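Week 6 — Markets, tolls and fairs. Notes for the second half

October 2, 2021

Carry over from last time: the village that makes nearly everything it needs. Keep that in your head because today is about what it can't make. Salt, iron, millstones, decent dye. Somebody has to bring those in and somebody has to be paid.

Weekly market vs. annual fair. Students mix these up every year on the exam. Market = local, small, food and cheap goods, people walk in and walk home the same day. Fair = once or twice a year, several days, merchants from far off, wholesale as well as retail. Different law, different crowd. A town could have both and Pleldale did.

The Pleldale charter (handout 2) is from 1341. Read the clause on distance — no rival market within a half day's walk. Ask yourself who wanted that clause in. The lord gets the tolls, the townspeople get the customers. For once they are on the same side. Compare Plusovden, where the town bought out the toll right and then fought over it with the abbey for 46 years.

What did people pay?
Stallage — for the pitch itself, by the foot of frontage.
Toll — on goods sold, usualy paid by the buyer (!!) not the seller. Check this in the Plusovden rolls, it surprised me too.
Passage — for carts coming through, whether or not they stop.
Pesage — for use of the town scales. You had to use them over a certain weight.

Small wares. The sources are bad here. Rolls list cattle, wool, hides, grain because those paid toll. Pins, needles, laces, combs, ink horns mostly slip under the limit and never get written down. So the peddler is close to invisible in the record even though he may be the trader most villagers saw most often. We get him from court cases (theft, short measure, blocking the road) and from wills now and then.
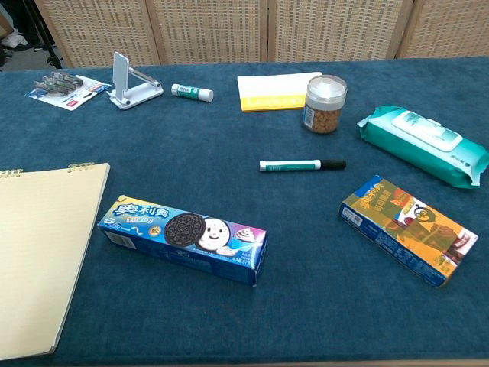

Department of History and Economic Life — Course Handouts

Back to the problem of small wares. A historian three centuries on has the same trouble with our own cheap stuff. Clips, a glue stick, a pad of sticky notes, who keeps a record of buying those? You throw out the receipt. Big purchases leave paper, little ones don't. When you read that a household "bought nothing" in a given year, read it as "bought nothing that anyone taxed."

The Drellum account book. Our best exception. Kept by a widow running a shop off the market square, 685 entries, most of them under a penny. Thread, candles, soap, paper by the sheet. Things to notice:

Credit is everywhere. Hardly any entry is settled on the day. People pay at harvest or in November after the slaughter, when there is money around.
Payment in kind — eggs, a day's mowing, a repaired door. She puts a money value on all of it, so prices in the book are partly prices of labor. Be careful with them.
Same names over and over. It's a shop for regulars, strangers go to the stalls.
Three pages are missing after the spring entries. We don't know why, please don't build an essay on it.

Bigger argument (this is the one for the paper). Older view: markets grow because towns grow, top down, charters first and trade after. Newer view: trade was already happening at church doors, crossroads, fords, and the charter just taxes it. Evidence for the second is the number of charters that complain about existing "unlawful" selling. You can't forbid what isn't going on. Evidence for the first is that plenty of chartered markets have no trace of earlier trade at all, and a fair few died within a generation. Pick a side but deal with the other one.

Terms to know: charter, stallage, pesage, forestalling (buying up goods before they reach the market), regrating (buying to resell in the same market, at a higher price), assize of bread. The last one comes up agian in week 8.

Reading for next time: Drellum extracts, first half only. Bring the toll table from handout 2, we will work through it in section. Khúc chapter on peddlers is optional but short.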